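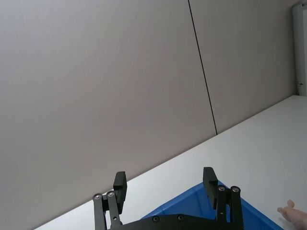
A white table against a pale grey wall.

Stop counting leads, start counting replies

When I came to work in sales, my first manager had one number written on a piece of paper over his desk. It was the number of new leads in the month. Each Monday we looked at it together, and if it was higher than before, the mood was good until lunch. I believed in this number for a long time. I now think that it did us more harm than any competitor.

My opinion is simple, and some colleagues in marketing will not like it. A small company should not measure its marketing by how many people have left an e-mail address. It should measure how many people have written something back.

Let me explain with our own case. Last year, at Clitow, we gave away a guide on choosing a software supplier. To download it you had to fill in a form with your name, your company, your telephone and the size of your team. We got 4000 contacts from this guide, and we were very proud. Then my colleague Grímur Bergmann asked how many of them had ever answered a message from us. It took him two days to find out, as our system was not made for such a question. The answer was 347. Of these, many had written only to ask that we take them off the list.

I do not say that the guide was bad. I still think it is a good text. But we had paid for the advertising, for the design and for the hours of two people on the telephone, who called persons who did not remember us. One of these two people was me. I can tell you that to call a stranger forty times in a day and to hear each time "which guide?" is not a pleasant work, and it also gives the stranger a poor first idea of your company.

The usual defence is that leads are the top of the funnel, and that a wide top must give something at the bottom. Frida Hjaltadóttir, who was with me at Lindus before, defends this view better than I can attack it. She says that you never know who will buy, so you must be in front of everybody. For a company which sells soap or biscuits I would agree with her. We sell a product that perhaps a few hundred firms in our country can use, and most of them know each other. If we annoy ten of them in a week, the others hear of it.

There is also the matter of what a number does to the people who must reach it. If I am paid for addresses, I will bring addresses. I will make the form easier to send by mistake, I will run a competition with a prize, and I will count the student who needs the guide for her thesis. I have done all these things. It was my target, and I reached it.

In July we changed our way of working. We took away the form, and the guide is now open for all. At the end of it there is one question, with the name of the person who will read the answer – at the moment this is Bergþóra Lauritsen. She gets five answers in a normal week, sometimes fewer. They are often long. People describe what they have tried and what made them angry, and now and then they tell her their budget without being asked.

I must be fair and say what we have lost. Our reports look thin. When Ruairí Lenihan from our board saw the first one, he asked if a page was missing. It is also harder to plan, because a conversation takes the time it takes. And a reply is not a sale; some of our nicest correspondents will never buy anything, and I have no good method to see it early.

Still, I would not go back. When I telephone somebody today, this person knows who I am and has a question ready. I prepare better for five such calls than I ever did for a list. If your company is small and your market is narrow, I would ask you to try the same for one quarter. Keep the old number in a drawer if it makes you calm, and write the new one over the desk.

Þröstur Ásgeirsdóttir

We use cookies to remember your settings and to see which articles are read. Accept all | Only necessary

Contact | Privacy | © 2022 Clitow | Back to top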